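Draltemow cloth drive switches to smaller pieces

Tuesday, August 21, 2018

DRALTEMOW - The Drididance textile reuse program will start taking small pieces of fabric at its Omov Street drop-off next week, ending a rule that limited donations to whole garments and full-size linens.

Under the old rule, anything smaller than a pillowcase was turned away or sent to the rag bin. The new minimum is the size of a dishcloth. Pieces do not need to be hemmed, and uneven or curled edges are fine as long as the cloth is clean and dry.

The program collected 82 bags of household textiles in February, its busiest month so far. Of those, 55 were sorted for reuse and the rest went to a rag dealer outside the county. Program staff said in a written notice that much of the rag pile was usable cotton that had been rejected only for its size.

Small pieces will be sorted by color and pattern and tied in bundles. Plain cloth goes in one group, and stripes and checks go in another. Each piece is to be laid flat before it is bundled, so that holes, stains and stretched areas can be found. Stripes make this easier, according to the notice, as the lines go wavy wherever the fabric is not lying smooth. 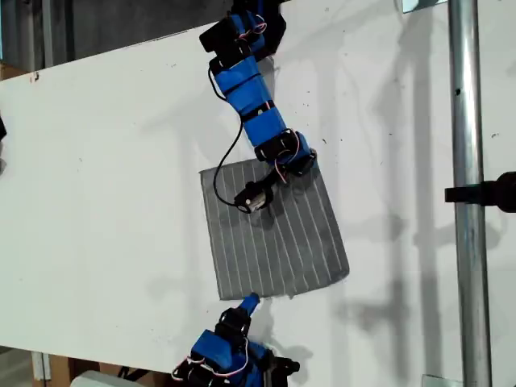
Gray cloth with thin white stripes, laid flat on a white board.

Bundles will be sold at the Birhane Building on the first Saturday of each month for $2 each, or $3 for larger ones. Quilters, doll makers and people who patch their own clothes have asked for small cuts in the past, the notice said. Schools in Draltemow can request bundles at no charge by filling out a form at the front desk.

Some items are still not accepted. These include carpet, foam, shoe fabric, anything with a rubber backing, and cloth that has been used with paint or motor oil. Felt will be taken only in sheets. Zippers and buttons can be left on, but pins must be removed.

Donors are asked not to iron pieces or fold them tightly. Loose stacks in a paper bag are preferred. Plastic bags will be accepted through the end of the month and then phased out, after several came in with damp cloth at the bottom last winter.

The drop-off is at the rear entrance on Omov Street, next to the loading ramp. The green bins by the front door are for books and should not be used for fabric. Hours are the same as before, from 9 a.m. to 4 p.m. on weekdays and until noon on Saturdays. Large loads, such as the contents of a sewing room, should be arranged by phone ahead of time.

Receipts are available on request. They list the number of bags but do not give a dollar value.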